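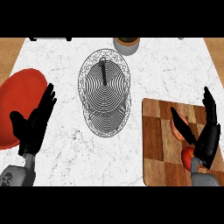

I've had my licence since 1996 and I still get lost finding the café at Grisbridge. The airfield's easy enough (one runway, one windsock, sheep), but the café keeps moving between huts! I flew in last week at 1000 feet under grey cloud, with my sister in the right-hand seat clutching the chart upside down, and we landed at 70 knots, which was a bit quick, so we bounced. Twice.

She didn't speak until the tea arrived. 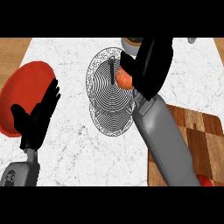

Red bowl on a marble worktop.

Anyway, the soup was lovely and the landing fee was waived because we'd bought lunch. I'm already plotting a November trip to Kusent, if the grass isn't a bog by then. It's only 2 hours by road, my sister points out, and she says she'll meet me there.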